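Kemport Shared Workshop - Members' Forum
Section: Builds and Automation
Topic: Cable-sorting arm, request for comments

Lolley_Bench
Posted 24/04/2025

Members are invited to comment on the Gesley arm, which is under construction at bench 13. The arm is intended to separate mixed earphone cables and place each set in a bag. Before any further code is written, the group wishes to agree how the task is done by hand, as the arm will be trained to follow the same order of work. 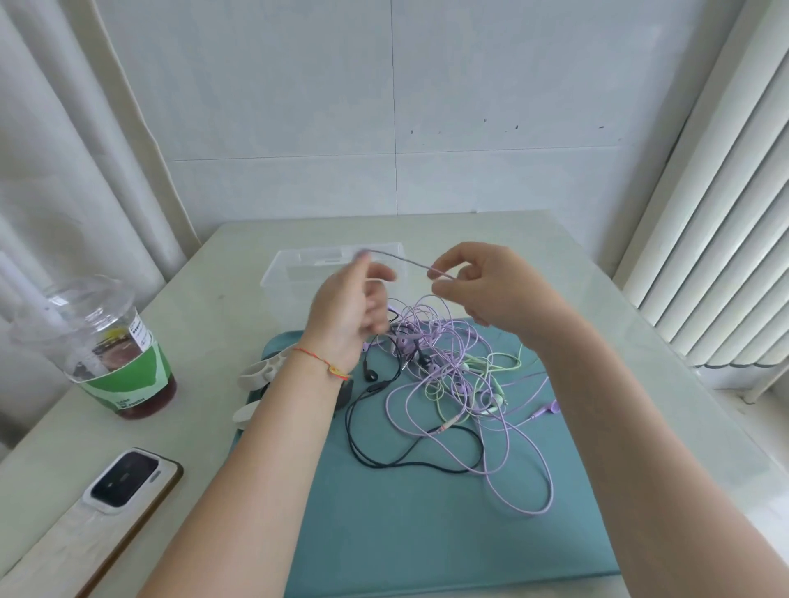 The present proposal is that one cable is held near the top and drawn out to the side under light tension, with the second grip kept on the same cable throughout. The motor limit would be set low for this stage. Comments on the limit are welcome.

gaber_k
Reply 1

I must disagree with the use of tension. In my trials a steady pull closed the knots further. I would ask that the arm lift and shake the pile first, and pull only when a free end has been found.

Keegan Lockyer
Reply 2

I have read the log in full. Of 353 attempts, 174 ended with a cable free. The shaking routine was not part of that run, so the figures do not settle the matter either way. I would support a test of both methods on the same cables.

Lolley_Bench
Reply 3

Agreed. The second point for decision is the bagging stage. A clear zip-top pouch is proposed, laid flat beyond the tray.
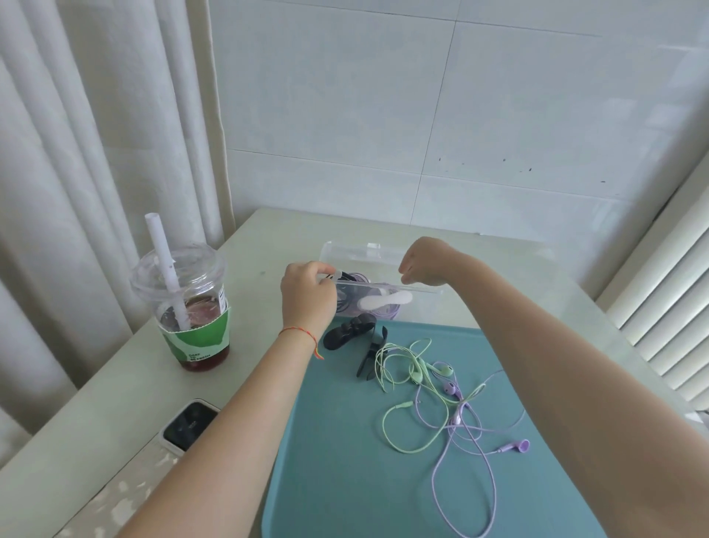
The pouch requires two grips, one at each end of the top seam, and the arm has only one. The group may either fit a fixed clamp to the bench or buy a second arm. The clamp is preferred on grounds of cost.

gaber_k
Reply 4

A clamp is acceptable to me. I would add that clear plastic is a poor choice - the depth sensor does not read it well. An open box would remove the difficulty altogether.

Keegan Lockyer
Reply 5

The pouch should stay, in my view. Boxes take up shelf space which we do not have. A strip of matt tape along the seam may be enough for the sensor.

Lolley_Bench
Reply 6

Both pull methods will be tested before July, with the clamp fitted. Results will be posted in topic 1262.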